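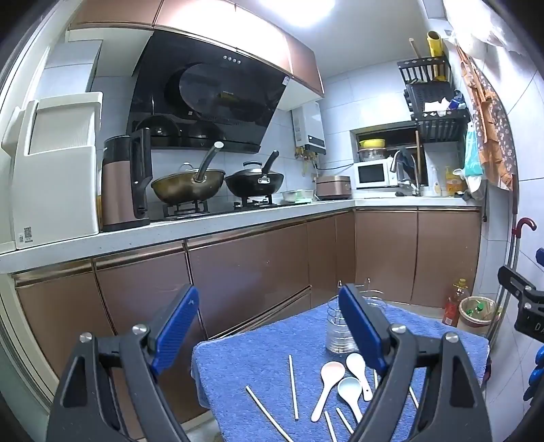
Omska Oral History Kitchen: progress report to the Graltberg Fund, second period

The short version for anyone reading this on a phone between meetings: the recipes are mostly in, the recordings are mostly transcribed, the cookbook is late, and the money is where we said it would be, minus one scanner.

When we applied, we promised to collect 400 family recipes from households in the Omska district, with a recorded conversation to go with as many of them as possible. As of the end of May we have 276. The application described this target as "conservative." I wrote that sentence and would like it back.

The shortfall has a simple cause. People in Omska are generous with food and stingy with quantities. Our form has a box marked "amount," and the box has come back filled with "enough," "until it looks right," and in one case a drawing of a bowl. We have stopped mailing the form. We now visit, sit down, and weigh things while the cook pretends not to be annoyed. The results are far better, but a visit takes an afternoon, and refusing a second helping has been known to end the interview.

Soups make up the largest group so far, followed by things wrapped in cabbage and things wrapped in other things. Desserts are thin. We had expected the opposite, and had already commissioned a divider page for the dessert chapter with a good deal of room around it. We will be using the room.

Transcription

The recordings from the first period are fully transcribed and checked. Those from the second are transcribed and partly checked. The Steltell software we licensed does well with one speaker in a quiet room. Our interviews take place in kitchens, with a radio on, a fan running and a cousin correcting everything from the hallway. It also has firm opinions about local words for dumplings, most of which it believes to be the names of law firms. We have built a correction list, now longer than the cookbook's introduction, and checking speed has improved since March.

The Bošković notebooks

The best news of the period was unplanned. The Bošković bakery, which closed before any of us worked here, left behind 5 handwritten ledgers, and the family has agreed to lend them. They record daily batches, flour deliveries and a long-running dispute with a neighbor over a drainpipe. We have photographed 2 of them in full. The handwriting in the third suggests it was kept by someone standing up, possibly on a moving cart, and we have asked the county archive for help reading it. The drainpipe dispute is unresolved as of the last legible page.

Budget

Spending is on plan in travel, transcription and printing deposits. Equipment is over, for the scanner mentioned above. The old one stopped during the first ledger and made a noise that the repair shop described as "informative." We moved funds from the launch event to cover the replacement. The launch will now have crackers.

Changes to the schedule

We ask to move delivery of the cookbook manuscript from early fall to the end of the year. The test cooking takes longer than planned, mainly on account of recipes that begin the night before and do not mention it until the fourth step. Each recipe is being cooked by someone who has never eaten the dish, a rule we adopted with enthusiasm and have had several chances to regret.

Next period

Finish the household visits on the north side of the district. Complete photography of the remaining ledgers. Send the soup chapter to the designer, who has been asking for it politely and then less politely. Find some desserts.

Receipts and the revised schedule are attached. The receipt for the cabbage is correct.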